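What a weaker currency does to a small shop's shelves 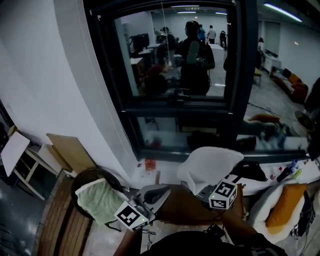

A green towel over the basket and a white cloth held in a soft peak.

I have been meaning to write about exchange rates since January, when my neighbour in Stetden asked me over the fence why her favourite coffee had gone up again when the news kept telling her that the pound had recovered. I gave her a rather poor answer (it was raining, and I had the bins to bring in) and it has bothered me ever since, so I am having another go.

The textbook version goes like this. If our money buys fewer euros, things priced in euros cost us more, and when it buys more of them again they ought to get cheaper. Lovely and simple! The trouble is that very few of the things we buy are priced afresh each morning. Somebody agreed a price months ago, somebody else took a margin on it, and the shop printed its labels and would really prefer to leave them alone.

My old colleague Ghislain Bélanger used to do the buying for Noridus, a kitchenware importer out at Pendgate, and he was very patient with my questions when I rang him on Wednesday. Most of his orders were settled on terms of 90 days. He would sometimes fix the exchange rate when he placed the order and sometimes leave it open until the bill came due, depending on how nervous the bank was making him that week. One order of 600 saucepans was fixed just before the pound picked up, and he was still selling them at the old cost well into the following spring – with customers telling him, quite politely, that he must be making a fortune.

I do have some sympathy with the customers. Economists have a name for this, "incomplete pass-through", and a good deal of the work on it finds that a change in the rate reaches the till slowly and only in part. Whether prices go up faster than they come down is a longer argument, and I change my mind about it depending on whose paper I read last. Ghislain thinks they do. He also says he was as guilty as anyone.

What I should have told my neighbour is that her coffee has the dollar in it as well as the euro, along with freight and somebody's rent, and that the rate on the evening news is only one part of the bill. I may take her round a bag of the stuff by way of apology, and next time I want to get on to holiday money, where I have some strong feelings about airport counters.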